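Disassembly Cell Working Group
Minutes, June 2025

Present: Czesław Olszewski (chair), Krajewska, Sakine, Maltano's man by telephone, and the undersigned, who was told there would be somebody else to take notes.

Apologies: Jorex, who sent an invoice instead.

1. Previous minutes
Agreed, after the word "smooth" was removed from the paragraph on the January trials.

2. Teaching by hand
Krajewska reported on guiding the arm by hand through the hard drive task. She finds it quick to learn and hard on the shoulders. The recordings are good for the approach to the case and poor for the last bit, where she is leaning on the arm with her whole weight and the force readings mostly record Krajewska. She asked for the guiding mode to be made lighter. Czesław asked whether she had tried pushing less. The discussion was brief.

3. Teaching by remote control
Sakine prefers the remote handset and has the tidier recordings, although each takes her longer. Her trouble is depth. On the monitor the drive looks to be clear of the cage some while before it is, and the cage does not give way out of politeness. She would like a second view on the screen. Maltano's man said this was perfectly possible and then the line went quiet.

It was agreed that the two methods should not be mixed in one recording. Sakine noted that this had been agreed before. Krajewska noted that it had been agreed before by people who did not have to reach over the bench.

4. How many demonstrations
Czesław had told the funders 3,000. The meeting asked where the figure came from. He said it had seemed a respectable number at the time. Sakine pointed out that 6 careful ones, with the case shifted a little between each, had taught the arm more than the whole of January. Left open, with the chair to find a softer form of words.

5. State of the bench
Dell tower on its side with the panel off, drive out in its caddy, CPU socket empty:
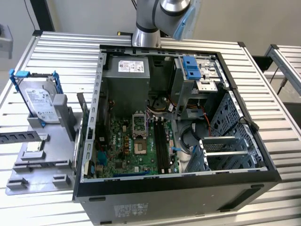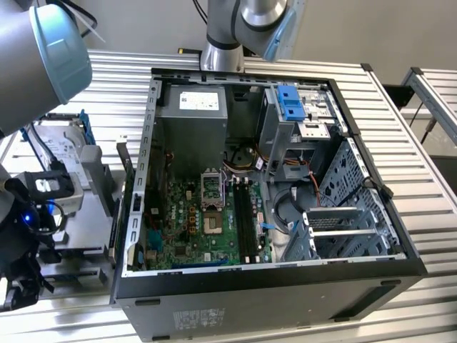

Krajewska wants the starting position of the case marked on the bench with tape. Czesław is against tape on principle but could not recall the principle. Tape approved.

Sakine asked that failed attempts be kept and labelled as failures, with a word or two on why. At present they are filed under "misc", along with the canteen menu.

6. Actions
Krajewska: tape; try the lighter guiding mode once it exists.
Sakine: write up the handset settings so that others can use them.
Maltano: second view on the monitor. Carried over.
Czesław: ring the funders. Pay Jorex, or at least open the envelope.

7. Any other business
The kettle. Deferred to the next meeting, which will be in 2 weeks, same room.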